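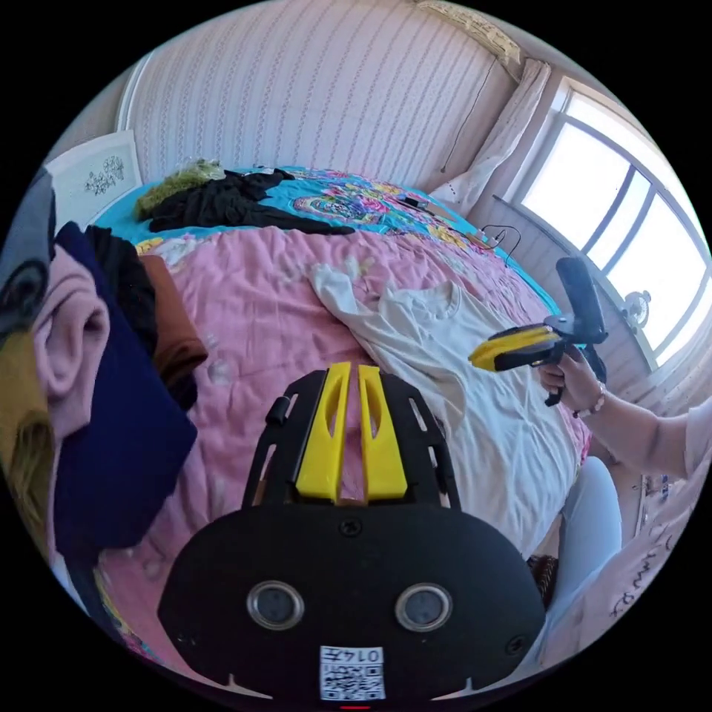

Sorting clothes on the bed before they go into storage

I am moving from a house in Meserdale to a smaller flat in Grordale and must reduce my clothing before the end of January. My practice is to bring everything to the bed and decide there. The knitwear and heavier items are already folded in a stack at the side, but a white shirt is still lying across the pink quilt and there is a heap of black clothing at the far end. Should like colours be kept together, or like fabrics? The new wardrobe rail is 60 cm wide.
Posted by Grordale_Resident

Fabric should take precedence. Knitted items are best folded and laid flat, whereas shirts may be hung. On a rail of 60 cm I would advise no more than 11 shirts. Black clothing may be washed as one load and sorted afterwards – it is difficult to tell one black garment from another in a heap.
Posted by Cloltberg Household Desk

Vacuum bags. I had 200 items and they all went under the bed.
Posted by engelhardt60

I would respectfully disagree with the use of vacuum bags for thick knitwear, as it may remain creased for some time. A lidded box is preferable. Please also ensure that all items are fully dry before the lid is closed, and label the box on its short side.
Posted by Meserdale Linen Room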